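Thread: Budgeting for a pair of handheld grippers, what am I forgetting?
Board: Small Shop Automation > Buying and Planning

benchrat_lou
Hi all, long time lurker. I've finally got the go-ahead to put together a budget for teaching some small pick and place tasks, mostly household stuff: opening things, putting batteries in, sorting little boxes. I want to collect with handheld grippers first and buy the arm later in the year if it all looks promising. So far my sheet has two grippers from Skosa, a spare set of finger pads, storage, and that's it. It looks suspiciously short! What did you all wish you'd put on the list before you sent it up for approval?

Kaver_fan
Pads. More pads. You've got one spare set down and you'll be through that before you finish your first month. We order them in bags of 11 (don't ask me why 11, that's how Gatchalian ships them) and I still run out. The rubber goes shiny and then small plastic stuff just squirts out of the grip.

tinsnips
Seconding pads but I'd put props ahead of them. You'd be amazed how much you spend on junk. Remotes, jars, toys, pencil boxes, whatever. I set aside $200 for props thinking that was generous and it was gone by April. Thrift stores are your friend.

benchrat_lou
Ha, ok, props weren't on there at all. Adding a line. Do you buy them new or used?

tinsnips
Used for almost everything. I do buy remotes new if I can, the battery doors on the old ones are all tired and you end up teaching the thing to handle a broken latch.

oldgantry
I'm going to be the grump here. Why two grippers? You don't even have an arm yet. Buy one, see if your tasks are any good, then spend the rest. I've watched people blow half the budget on a matched pair and then do nothing but one-handed picks with them.

mossy_dept
Disagree with oldgantry. If "putting batteries in" is on the list, that is a two-hand job. Something has to hold the body still. You can cheat with a clamp but then you've built a task that only works with a clamp.

oldgantry
A clamp costs me seven bucks. A second gripper does not. That's my whole argument.

mossy_dept
Sure, and when the arm shows up you'll need seven bucks' worth of clamp in every bedroom and kitchen you want it to work in. Lou said household stuff.

Kaver_fan
You're both kind of right? I'd get the pair, but I'd hold off on the fancy stands and cases. We bought the Datesetti cases and they're lovely and they live in a closet.

mossy_dept
Lou, since you asked about the battery job over in the other thread, one from ours. It's the kind of thing you'd be budgeting for.

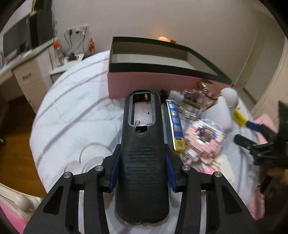 Battery door off, compartment empty, one gripper on the body and the other over on the right.

Look how much stuff is on that bed besides the thing being held, by the way. The pink box, the jar, the bottle, the plushie, that long blue package. So yeah, tinsnips is right about props. And the springs are small! If your pads are worn or your fingers are even a little out of line, you're going to hate the part where the battery has to go in against the spring.

benchrat_lou
Oh wow, ok, that helps a lot. I'd been picturing a nice clean table. Is the blue on the fingers the pads you're all talking about?

mossy_dept
Yep, the blue rubber on the inside faces. That's what's touching the sides of the thing.

oldgantry
Fine, I'll give you the second gripper for batteries. I still say stage it. Put the pair in the first half of the budget, put the arm in the second half, and don't let anybody talk you into ordering both on one PO. If the arm slips (mine slipped 51 days) you don't want your whole project sitting there waiting on one invoice.

benchrat_lou
Staging I can do. My boss likes anything that says "phase 2" on it.

tinsnips
Also budget your time!! I know it isn't a line item most places, but setting up and resetting all that clutter is slow. I plan half a day for it every time I change rooms and I still go over.

Kaver_fan
And batteries, lol. Real ones. If you're practicing a battery task you need a drawer full of them, and somebody in the office will steal them for the wall clock.

benchrat_lou
Updated list: two grippers, four bags of pads, props, batteries, storage, no cases, arm moved to phase 2. I left one clamp on there for oldgantry. Sending it up this afternoon, will report back when I hear something.

oldgantry
Get the clamp with the soft jaws. The plain ones chew up plastic.

tinsnips
Four bags is a good start. Check if Gatchalian still charges shipping per bag though, they did on my last order and I had to go back and ask for more money.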